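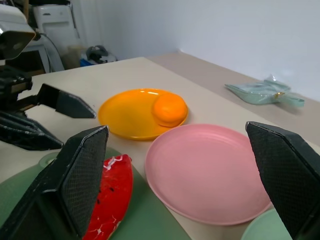 Summary

This report covers the second period of the Lelen school meals project, from the start of the spring term to the end of September. It is submitted to the Hailu fund under the terms of the grant and follows the headings used in the first report.

Lunch is now being served under the revised menu in all 18 schools. Staff training is complete. The fruit and vegetable supply contract is in place, with one outstanding matter on delivery times. Work on the waste records is behind schedule and a revised date is given below. Spending is within the approved budget, and no transfer between budget lines is requested.

Menus and portions

The revised menu runs on a four-week cycle and replaces the three-week cycle used before the grant. Each lunch includes a cooked dish, a portion of vegetables and a portion of fruit. Sweet puddings have been reduced to one day a week. The first draft had removed them altogether, but two head teachers objected at the planning meeting and the change was agreed with Saron Gudeta, who is responsible for the nutrition side of the work.

Portion sizes are set by age band. The younger children receive smaller servings of the cooked dish and the same fruit portion as the older ones. Kitchens were at first asked to weigh every tenth serving. This slowed the queue at the larger schools and has been replaced by a check on the first tray of each sitting, using the serving spoons supplied with the menu pack.

Fruit is bought by season. Melon and plums were used heavily in the warmer weeks, apples and pears otherwise. Cut fruit is eaten more readily than whole fruit by the youngest classes, but it takes longer to prepare and keeps badly. Kitchens have been told to cut fruit no earlier than 10.30 on the day of serving.

Take-up

In September, 1885 pupils were registered for lunch across the project schools. Registration is recorded by each school office and passed to the project at the end of the month. It does not show whether a child ate the meal on a given day, and daily attendance figures will be reported separately once the new register is in use everywhere.

Take-up is weakest in the schools nearest the market, where older pupils are allowed out at midday. Lunch was moved forward by a quarter of an hour at two of these schools as a trial. The results will be in the next report.

Training

All 152 kitchen and dining hall staff have attended the basic course, which covers food hygiene, allergens, portioning and record keeping. Tekle Seyoum led the sessions. Cooks then attended a further day on preparing pulses and on holding cooked vegetables at a safe temperature without spoiling the texture. Feedback was mostly favourable. The section on allergens was considered too short, and an extra hour has been added for new starters.

Written guidance was issued in one volume. Several cooks asked for single sheets that can be wiped down and kept near the stove, and these are being printed.

Supply and equipment

Bisinix was appointed as fruit and vegetable supplier after three quotations were received. Quality has been acceptable. Deliveries to the four outlying schools have often arrived after 9.00, which leaves too little time for washing and cutting. Ásdís Thygesen has raised this with the supplier and a second van is to be added to the route. If there is no improvement by the half-term break, the outlying schools will move to delivery on the previous afternoon -- this would need extra cold storage at one site.

Replacement tableware, serving spoons and lidded bins have been bought for the schools that asked for them. Two ovens were repaired and one was written off. The cost of the new oven was met from the contingency line.

Waste records

Kitchens were due to begin daily waste records in the summer term. The record forms supplied by Prorker treated plate waste and unserved food as a single figure, which made them unsuitable for the purpose. Piroska Medve has agreed a corrected form with the firm. Records started at six schools in September and will start at the remainder after the half-term break. No waste figures are given in this report, as those collected on the old forms cannot be compared with the new ones.

Next period

Extend waste records to all schools.
Report on the earlier lunch sitting.
Settle delivery arrangements for the outlying schools.
Hold the parents' tasting session, postponed from the summer term.
Submit draft accounts with the third report.

Questions on this report should be sent to Wondimu Tefera at the project office.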